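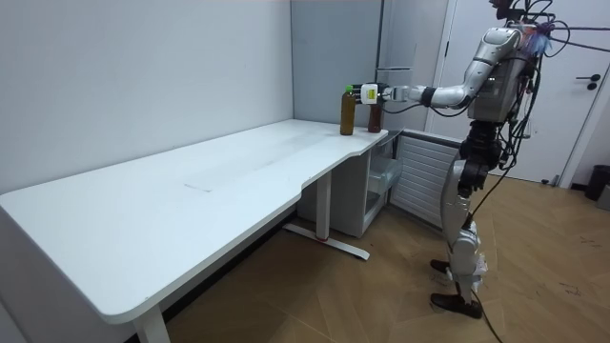

The Unit at Grandberg: A Maintenance Record

Reading time: 4 minutes

The following record was kept by the technical office of the Iltach Institute during the final service of the unit in the annex at Grandberg. It is reproduced in the order in which it was written. The office regrets that the first page was lost.

Entry 2. The unit remains on its cable, which runs from the hip across the floor. The office has been asked whether the cable may be removed for the sake of appearance. It may not. The unit has been serviced on the cable for 3,000 hours, and the calibration figures apply to that condition only.

Two bottles have been assigned to the grip test, one with a reddish-brown body and one filled with an olive-brown liquid under a green cap. They are to stand upright near the right-hand corner of the desk. They are not to be opened. The desk is to be kept clear of cups, papers and tools during the test.

Entry 3. The grip test was begun in accordance with the Woltik procedure. The procedure requires that the unit close its fingers on the bottle, hold it for 20 seconds, and release it in the place where it was found. On the first cycle the unit closed its fingers and held for 20 seconds. It did not release. At 108 seconds the technician on duty entered the command by hand, and the fingers opened.

The bottle was undamaged. The wrist was inspected and no fault was found. The technician noted that the motor current had fallen to a very low value during the extra time, as if the unit had been holding the bottle with great care. The office asked that this remark be struck out. The technician declined, and it stands.

Entry 4. The finger drive was removed, cleaned and fitted again. The old grease had darkened. New grease was applied to the gear and to both bearings, and the screws were tightened in the order given on the card inside the cabinet drawer. The card is in the handwriting of an earlier technician, who has left the Institute. Beside the fourth screw the card reads, "Slowly. It notices."

The present technician asked whether the words formed part of the procedure. The office searched its files and found no instruction either adopting them or withdrawing them. They were therefore followed.

Entry 5. The test was repeated. The unit released at 20 seconds on every cycle until the last of the afternoon, when it again kept hold. On this occasion the technician did not enter the command, but waited. Footsteps were heard in the corridor. When they had passed, the fingers opened.

It is the view of the office that vibration from the corridor disturbed the force sensor. A notice was placed on the outside of the door asking staff to use the other stairs.

Entry 6. With the corridor quiet, the unit completed 1,000 cycles without a late release. The shoulder was warm at the end of the run but within its limit. The neck cables were examined for wear and one tie was replaced. The force sensor was set to zero and the value entered on the card, below the earlier ones.

The office considers the fault closed.

Entry 7. A letter has been received from the Bühler wing, where the unit worked before it was moved to the annex. The office had written to ask whether late releases had been observed there. The reply states that the unit was employed on the ward for long-stay patients, to hand bottles and cups to persons who could not reach them. The staff had found that some patients needed more time to take hold. They had taught the unit to keep its grip until it felt the other hand, and to wait longer if anyone was near.

The change was never entered in the Woltik procedure. The letter apologizes for this and offers to supply the original settings, so that the habit may be removed.

Entry 8. The technician has asked for an opinion before the service is signed off. The original settings would bring the unit into full agreement with the procedure. The work would take less than an hour.

The office has considered the matter. The procedure was written for a bottle standing on a desk and makes no mention of a person. The office finds no ground on which to call the unit faulty for having been taught something the procedure left out.

The settings are to remain as they are. The notice is to be taken down from the door. A line is to be added to the card, in ink, below the fourth screw, stating that the unit may hold longer when it hears someone coming and is to be given time.

Signed off for the technical office, Grandberg annex, May 6, 2024.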